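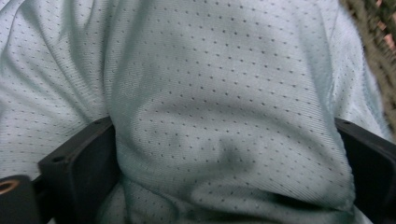 弗洛夫斯泰德（Flovstead）社区旧衣分拣与再分配项目
中期进展报告

提交：Sfeir 基金会 项目办公室
报告人：Elias Sleiman
日期：2024年6月14日

一、本期工作概述

本期工作集中在运动类衣物的分拣、清洗、折叠和装箱。上一期报告里提到，仓库积压最多的是球衣、运动短袖和训练背心，这类衣物面料薄、滑，叠好以后容易散开，装箱后又容易在箱内移位，到了领取点常常要重新整理一遍。按照与贵办公室商定的计划，本期先把这一类处理完，再转入外套和童装。

截至报告日，运动类衣物已完成分拣并装箱128箱，其中46箱已送到 Clodadero 领取点，其余存放在 Flovstead 仓库北侧货架，按尺码排列。尚未分拣的还有15袋，都是五月下旬收进来的，预计本月内处理完。

二、分拣标准的调整

原来的标准只分“可发放”“需修补”“不可用”三类。实际操作中，“需修补”一类堆得太快，负责缝补的人手跟不上。经过讨论，我们把它拆成两级：

甲级：开线、掉扣、松紧带松弛，半小时以内可以处理。
乙级：破洞、拉链损坏、大面积勾丝，处理时间较长。

网眼面料单独列出说明。带透气孔的运动面料勾丝以后很难补平，补过的地方发硬，穿着不舒服。因此网眼衣物如果勾丝出现在前胸或后背，直接归入乙级；出现在下摆或袖口内侧的，修剪线头后仍可发放。浅色网眼衣物还要对着光看一遍，浅蓝、浅绿、米白这几种颜色在仓库灯光下不容易区分，旧渍也不明显，以前有几次是到了领取点才发现腋下发黄。现在分拣台旁加了一盏白光灯，浅色衣物一律在灯下检查后再入筐。

三、清洗与晾干

清洗仍由 Isden 洗衣房承接，价格与去年签订的一致，没有变动。运动类衣物统一用低温洗，不加柔顺剂，不进高温烘干。四月份有一批短袖因为烘干温度过高，印字粘连，只能报废，洗衣房承认是操作失误，已经免去该批费用。此后每批送洗单上都注明面料类别和烘干要求，由双方签字。

晾干区原来只有两排晾架，雨天周转不开。本期用预算中的设备款添置了一组可折叠晾架，放在仓库东门内侧。薄面料一般隔夜可以收下来，厚卫衣要多放一天。

四、折叠与装箱

折叠方法由 Qusai Hijazi 整理成一页纸，贴在每张工作台上。运动短袖的做法如下：

正面朝下平铺，先把中间的褶子抹平，再整理两侧。
左右各向内折三分之一，袖子顺着衣身放平。
从下摆向领口对折，再对折一次。
领口朝外，尺码标露在上方。

面料滑的衣物多一步：最后一折之后把下摆塞进领口一侧的夹层里，这样拿起来不会散。提衣服时要捏住双层的地方，只捏一层薄网布容易把孔眼拉变形，叠好的部分也会鼓起来一团，又得摊开重来。新来的人大多在这一步上花时间，通常练过一个下午就熟了。

装箱改为竖放。以前一件压一件，找某个尺码要把上面的全部搬开；竖放以后，领取点的人打开箱子就能看到尺码标。每箱装到侧面略有弹性为止，不硬塞。箱外贴两张标签，一张在顶面，一张在短侧面，写明类别、尺码范围和装箱日期。

五、人员与培训

本期固定参加分拣的人员与上期基本相同，有两位因为搬家离开，空缺已由候补名单补上。培训做了三次，内容是新的分级标准、浅色衣物检查和折叠方法。第三次培训安排在 Clodadero，领取点的人也参加了，他们提了两条意见：一是希望童装和成人小号分开装，现在两者常常混在一起；二是希望箱子轻一些，领取点没有推车，上楼要靠人搬。第一条已经采纳，从外套和童装阶段开始执行。第二条需要换小号纸箱，费用见下一节。

六、经费使用

设备款已用于晾架、白光灯和工作台垫布，票据随本报告附上。清洗费按月结算，目前没有超支。运输费略低于计划，原因是有几次与附近食品站合并送货，分摊了车费。

纸箱一项需要说明。原预算按大号箱编制，现在拟改用小号箱，需另购200个。我们建议从运输费结余中列支，不申请追加拨款。如贵办公室同意，请书面回复，我们收到后再下单。

七、存在的问题

1. 仓库北侧货架靠墙，墙面返潮，最底层的箱子摸上去有些软。已把底层清空，箱子移到上面几层，房东答应派人来看，时间还没有定。

2. 捐赠袋里仍然混有鞋、毛巾和玩具，分拣前要先挑一遍，耽误时间。收集点的告示已经重写，把不收的物品放在最前面，字也加大了。

3. 乙级修补的衣物目前没有合适的去处。联系过一家回收厂，对方只收纯棉，运动面料多为化纤混纺，不在接收范围内。暂时打包存放，占用货架一格半。

4. 登记表仍是手写，月底录入时有少量尺码与箱号对不上，需要回仓库核对。Qusai Hijazi 正在试用电子表格，先在一张工作台上用，顺利的话再推到其他台。

八、下一期计划

处理完剩余的运动类衣物，清出北侧货架中间三层。
七月开始外套和童装的分拣，童装按年龄段而不按身高装箱，与领取点的登记方式保持一致。
与 Isden 洗衣房商定外套的清洗价格，羽绒类单独报价。
继续寻找能够接收化纤面料的回收单位。
完成电子登记表的试用，并在下一期报告中附上结果。

附件：设备票据复印件；送洗单样张；折叠说明一页；Clodadero 领取点签收单。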